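Kirine Robotics Club — Handout 8: Sorting mixed produce
Course lead: Margit Mészáros

Each pair works with two hand-held grippers and one tray. Demonstrations are recorded at the table and logged under the pair's own number. Close the jaws slowly on cut pieces and stop once the pads meet resistance.
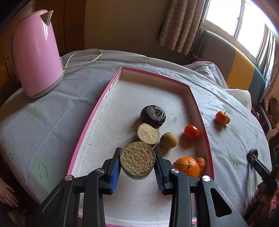

Log every grasp, including failed ones. A demonstration lasts 90 seconds at most; anything longer is split before upload. Name the object in plain words — 'tomato', 'carrot piece' — and leave the grade column blank.

For the second exercise most of the produce goes outside the tray. Open the jaws fully before each approach.

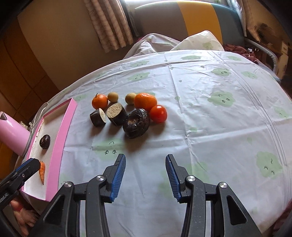

Fig. 2. Open gripper facing the produce, tray to the left.

Logs go in the Storstead folder by the end of May 2024.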